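El representante de Relix

El representante de Relix llegó con una maleta rígida y un folleto plastificado. Kazimiera Rutkowska lo dejó pasar porque había quedado en hacerlo, y le señaló la silla menos cómoda de la cocina.

—El Putidero —dijo él, abriendo los cierres—. Pinza de mano, dos dedos paralelos, cuatro programas de aprendizaje. Usted ordena la casa como siempre y la herramienta aprende.

—¿Y después?

—Después ordena el brazo. El brazo va aparte.

Kazimiera pasó la página. El brazo costaba 157 al mes durante catorce meses, y la letra pequeña ocupaba más que la grande. Había trabajado media vida revisando contratos de ascensores para Demchenko y sabía dónde mirar. La garantía excluía el agua, la arena, el pelo de animal y el «uso reiterado».

—¿Qué es uso reiterado?

—Una fórmula legal.

—Ya. Usarlo.

El hombre sonrió como si la hubiera oído bromear. Le propuso una prueba en casa de su hija, donde siempre había cosas que recoger, y ella aceptó por ver cómo salía del paso. Fueron esa misma tarde. Él llevaba la maleta; ella, el folleto, subrayado.

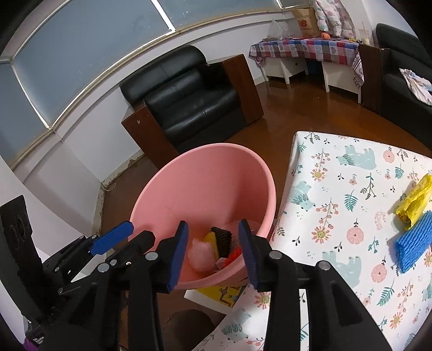 —¿Cuánto tarda en aprender a guardar un cepillo?

—Cinco sesiones por objeto, según el manual, siempre que el objeto no cambie de sitio entre una y otra.

Lo leyó ella misma en voz alta, porque él se había puesto a buscar algo en el teléfono. En casa de su hija ningún objeto había pasado dos días en el mismo sitio desde junio.

—En Skullero piden el doble —dijo el representante.

—No he preguntado por Skullero.

Le pidió la herramienta. Pesaba más de lo que prometía el folleto, o eso le pareció a su muñeca. Apretó, soltó, volvió a apretar. Tuvo que admitir que los dedos cerraban con suavidad, y le molestó admitirlo.

—¿Y si me canso antes que ella?

—Puede pausar la suscripción.

—¿Gratis?

Él cerró la maleta a medias, la volvió a abrir, sacó otro papel. La pausa también tenía tarifa.

Kazimiera firmó el recibo de la demostración, fechado el 3 de noviembre de 2025, y tachó antes la casilla que decía «cliente interesado». Él le preguntó si podía dejarle el folleto. Ella contestó que pensaba quedárselo de todos modos, que en la página del agua había una errata y quería enseñársela a su hija.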